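コンテンツへ移動　ホーム　会社案内　事業内容　採用情報　お問い合わせ

パソコン分解・部品整備スタッフ募集(パート・アルバイト)

株式会社ボーメント(Boment)では、中古デスクトップ機の分解、部品の取り外しと組み付けを担当するスタッフを募集します。勤務地はアイヒホルン(Eichhorn)ビル内の整備室です。

整備室の作業台と部品の置き台

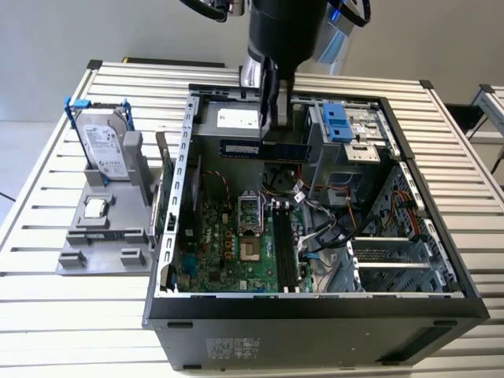
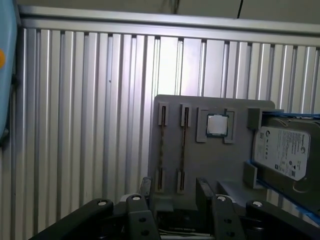
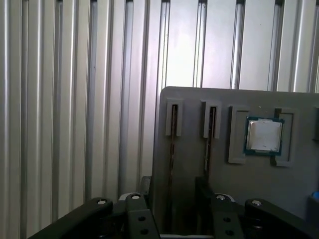 主な仕事は、メモリ、CPU、ハードディスクの着脱と、外した部品の仕分けです。本体は作業台に横倒しにし、側板を外した状態で作業します。電源やドライブのケーブルが込み入っている機種では、コネクタの位置を確かめてから手を入れてください。外したCPUは、灰色のパネルにある四角い枠に収めます。2枚目のように、青いトレイに入ったSeagateのハードディスクも同じパネルに置き場所があります。CPUの裏面とメモリの端子には素手で触れないことが決まりです。

■ 仕事内容
・デスクトップ機の開梱、外装の清掃
・部品の取り外し、型番の記録
・メモリの増設と交換、起動確認
・不良品の分別、保管棚への格納
取り扱いは月100台です。組み立てと検査は別の班が行います。

■ 応募資格
学歴、年齢は問いません。プラスドライバーで小ねじを扱えること、型番の英数字を読み取って書き写せることが条件です。自作パソコンの経験がある方は応募時にお書きください。未経験の方には入社後2週間の研修があります。

■ 勤務条件
午前の部と午後の部があり、どちらか一方だけの勤務もできます。立ち作業が中心です。交通費支給、作業着と静電気防止手袋は貸与します。お持ちの工具を使う場合は、初日に担当者へ見せてください。12月は出荷が増えるため、勤務日数を増やせる方を優先します。

■ 応募方法
履歴書を下記まで郵送または持参してください。締切は2018年3月17日必着です。書類を確認のうえ、面接の日時を電話でお知らせします。面接では簡単な実技(メモリの取り付け)を行います。応募書類は返却しません。

送付先:ハルデール(Hulldale)地区 アイヒホルンビル 51号室 採用係

お問い合わせ 内線1941(採用係) | 個人情報の取り扱い | © Boment | ページの先頭へ戻る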